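4. Installing an adventure module in Clustach

Clustach can play any text adventure that was made with the Tadby editor, version 2 or later. The module Flirkgate is used in the steps that follow, but the others are installed in the same way.

1. Close the game if it is running.
2. Copy the module folder into the folder named Modules. Do not rename it.
3. Start Clustach and choose Guild Desk from the main menu.
4. Type ADD FLIRKGATE and press Enter. The program reads the 170 rooms of the module and shows a short list of its monsters.
5. Choose a character. Lâm, the ready-made thief, is good for a first visit.

Note: A character can carry 16 items at most. Items over this limit stay in the Main Chest – they are not lost. 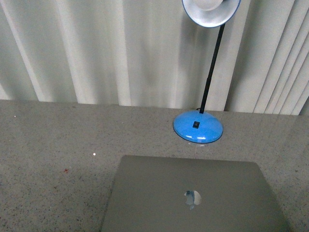
6. Type SAVE before you leave the first room. Each module has two save places, and the older one is overwritten without a question.

Caution: Do not remove a module while a character is still inside it. The character will be locked, and you must then restore it from the Backup folder.

If the module does not appear in the list, check that its folder contains the file ROOMS.DAT – the name must be in capital letters on Linux.

Last changed: 24 November 2019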